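The finger that let go (and the 277 shirts before it)

18 Jul 2021
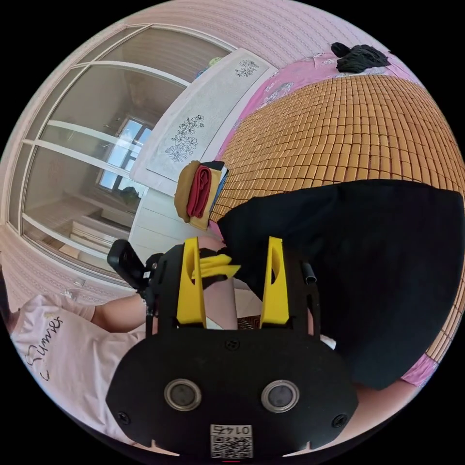 Laundry on the bamboo mat, yellow fingers open, black cloth next.

So I promised a post about the good week we had with the grippers, and instead you're getting a post about the bad one. Sorry! The good week was mostly me folding things and feeling pleased with myself, so you haven't missed much.

If you're new, I spend a chunk of my evenings folding clothes with a pair of hand-held grippers, the kind with a camera on top, and the recordings go off to teach a robot arm how to fold. The arm is called Vikerero (Ximena Ocampo named it and won't say what it means). She writes the training code, Apolinar Cortés prints and assembles the grippers, and I supply the hands and a frankly endless pile of T-shirts.

Anyway. We had 277 good folds saved and I was working through the dark stuff, which I always leave for last. Dark cloth is a pain. Against the mat it's fine, you can see the edges nicely, but once it's folded over on itself it's just a black lump to the camera, and the tracking gets twitchy. I was expecting trouble from that. I was watching the tracking light like a hawk!

What I got was a crack. Not a loud one, more like stepping on a pistachio shell. I had a thick hem pinched in the right-hand gripper and was squeezing a bit harder than I should (the trigger had felt mushy all evening, and yes, I should've stopped right there), and one yellow finger twisted sideways at the root and the cloth just slid out. Then the finger sprang back and got me on the thumb. It drew a little blood. I said a word that is now in the dataset, or would be if we recorded sound, thank goodness we don't.

I put it down, washed my thumb, and did the thing I'm least proud of, which was pick it up again and try a couple more folds to see "how bad it was." It was bad. The finger looked straight when nothing was in it and leaned as soon as I squeezed, so the opening the software thought it had and the opening it really had were two different numbers. Those takes are junk. I've labeled them as junk and sent Ximena a groveling message.

Apolinar took it apart the next day. The finger had split along the print layers, right where it bolts on, and the split had old dust in it. Old dust! Meaning it had been opening up for a while before it let go. He thinks it goes back to the batch he printed in February, when he was trying a cheaper spool from Skustport, and that the mushy trigger was me feeling the crack flex. The other finger from that batch had a hairline starting in the same spot. He binned both and we had a slightly tense phone call about who was supposed to be checking them (me, it was me, it's on the sheet).

The worse part is the data. If the finger was flexing for days, some of those 277 folds have the wrong grip width in them, and they don't look wrong when you play them back. Ximena ran a comparison of commanded squeeze against how far the tips moved, and 24 of them look off, all on thick fabric: hems, waistbands, one heroic hoodie. She's pulled those. She's also not sure where to draw the line, because the drift is gradual and there isn't a neat moment where good turns into bad. We argued about it for most of an evening and I'm still on the side of throwing out more.

Also, Vikerero had already trained on them. The Meléndez arm it runs on has been closing a hair too tight on anything heavy, and last week it pulled a waistband so hard it dragged the whole stack off the table. We'd blamed the table! I'd gone and bought grippy shelf liner for it.

What's changed so far: new fingers in a tougher material, with the layers running the other way. A bend test before I start, where I squeeze a folded towel and look at both tips from the side. Thin work gloves, which I hate, and which make the trigger feel strange. And if anything feels mushy I put it down and go make tea, no "just one more."

The replacement set is on the bench at Ruklow now and Apolinar wants it squeezed a few hundred times by a motor before it goes anywhere near my thumb. Fine by me. The black pile can wait, though I would like my bed back at some point.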